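Mark-anchored demonstration

Mark-anchored demonstration is a way of collecting training data for robot arms in which one object in each task is placed on a fixed mark drawn on the work surface, while everything else is left free to move between recordings. It is used in imitation learning, where a control policy is trained on recordings of a task being carried out correctly.

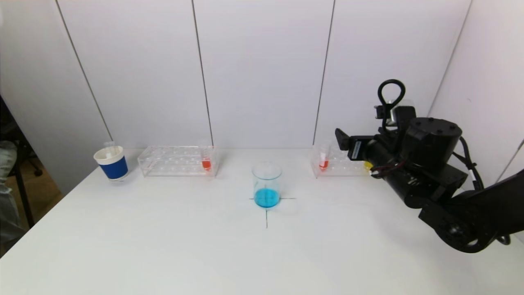

Temitope Abubakar has objected to the name, writing that the mark anchors the reset and has no part in the demonstration itself, and that "anchored reset" would describe the method better. The longer name has stayed in use, mainly because it appeared in the title of the first report.

Background

A policy trained by imitation learns a link between what the robot senses and what it should do next. Sensing usually means camera images together with the positions of the arm's joints. The training recordings are made by a person who guides the arm, either by hand or through a remote control device.

Before each recording the work area has to be put back in order. This step is called the reset. Two simple approaches to the reset were in common use before marks were introduced. In the first, every object is returned to the same place each time. Policies trained this way often learn a single path through space and fail when an object is moved by a small amount. In the second, every object is placed freely. This gives more varied data, but the operator's habits creep in. People tend to put things where they are easy to reach, and the recordings end up crowded around a few layouts that were never chosen on purpose.

Mark-anchored demonstration falls between the two. One object, called the anchor, is placed on the mark. The others are placed according to a list of layouts drawn up in advance.

Origin

The method was described by Priya Pennington in a report from the Flolberg laboratory, which was then working on the handling of liquids in open glassware. The group had noticed that its pouring policies did well in the morning and poorly later in the day. A review of the recordings showed that the receiving vessel had drifted across the table over the course of each session, and that later recordings had been made with the arm stretched close to its limit. Drawing a mark on the table was meant as a stopgap. The report was posted on 3 Apr 2021, and a revised version with further results followed in September.

Procedure

The mark is normally a cross drawn in a dark color on a light surface. A cross is preferred to a dot or a circle because its lines can still be seen when a vessel is standing on the center. The operator lines up the base of the vessel with the arms of the cross by eye. No clamp or guide is used, so a small error in placement remains in every recording. Pennington's report treats this error as useful, on the grounds that a policy trained with a perfectly placed anchor would be brittle in the same way as one trained with every object fixed.

The choice of anchor depends on the task. In pouring and transfer tasks it is usually the vessel that receives the liquid, such as a beaker. Test tubes and the racks that hold them are treated as free objects. A rack may be moved or turned, or a tube may be put in a different hole, depending on the layout being recorded. Cups and other containers that play no part in the task may also be present. These are known as bystanders and are moved along with the free objects.

Colored liquids are often used in the vessels. Clear water is hard to see in a camera image, especially against a white background, and the level in a clear tube may be lost completely. Using one color for the receiving vessel and another for the tubes also makes it easier to check a recording afterward, as a spill or an incomplete transfer shows up without close study.

A recording is kept if the task was completed and the anchor was on the mark at the start. It does not matter whether the anchor is still on the mark at the end. Recordings in which the arm bumps the anchor and the task is then completed are kept, and the original report advises against leaving them out.

Results

The main data set in the Flolberg report held 3,000 recordings of a tube-to-beaker transfer. Of these, 2,970 passed the check and were used for training. The remainder were dropped because the beaker had been placed off the mark or because a camera had stopped recording.

Three policies were compared. One was trained with all objects fixed, one with all objects free, and one with the anchor method. Each was given the same number of recordings and the same training time. On layouts that matched the training data, the fixed policy and the anchored policy performed about equally well, and the free policy was behind both. On new layouts the fixed policy failed in most trials. The anchored policy did better than the free policy, with the largest gap in layouts where the tube stood near the back of the table.

A second test used only 300 recordings. The free policy could not complete the task reliably at this size. The anchored policy could, although it often paused above the beaker before tilting the tube.

The report also tested what happens when the anchor is taken off the mark after training. Small shifts had little effect. With larger shifts the arm tended to pour at or near the place where the beaker would normally have stood. Covering the mark with white paper did not change this, which suggests that the policy had learned the position of the beaker and was not relying on the drawn lines.

Repeat studies

A group at Blackburn repeated the transfer task with a different arm and a different table height. It found the same ordering of the three policies but a smaller gap between the anchored and free ones. The authors put this down to their operators, who had been trained to follow a layout list in both conditions. In their view, much of the benefit reported at Flolberg came from the list and only part of it from the mark.

Abubakar took up this point in a later note. The note describes a test in which the list was used without a mark, and then a mark without a list. Each gave some improvement over free placement when used alone. The two together gave the best result, but the note warns that the number of trials was too small to say how much each part contributed.

Limits

The method assumes that the task has one object that can sensibly stay in place. It does not suit tasks in which every object must be moved, such as clearing a table or packing a box. It is also of little use when the robot itself is on a moving base, as a mark on the table then has no fixed relation to the arm.

A further limit is that the trained policy depends on the anchor staying close to its usual position. Users who need the receiving vessel to move must record extra data or add a separate step that finds the vessel and shifts the planned motion to match.

Marks also wear away. Ink on a smooth tabletop fades when the surface is wiped with solvent, and a redrawn mark may not land on exactly the same spot. The Blackburn group measured the distance from the mark to the base of the arm before each session for this reason.

Variants

In the two-mark variant, a second mark is added and the anchor is moved between them on a schedule. This reduces the dependence on a single position, at the cost of a larger data set. It has been used for tasks in which liquid is shared between 2 beakers.

The Jeden variant replaces the drawn mark with a spot of light projected from overhead, which is switched off before recording starts. The mark can then be moved without leaving a trace on the table, and it never appears in the training images. Setting up the projector takes longer than drawing a cross, and the spot is hard to see in a brightly lit room.

Software support is limited. The recording tool Truvus includes a reset screen that shows the next layout on the list and lays a faint outline of the anchor over the live camera view. The operator moves the vessel until it fills the outline and then starts the recording. The outline can be used with or without a physical mark.

See also

Imitation learning
Laboratory automation
Liquid handling robot
Teleoperation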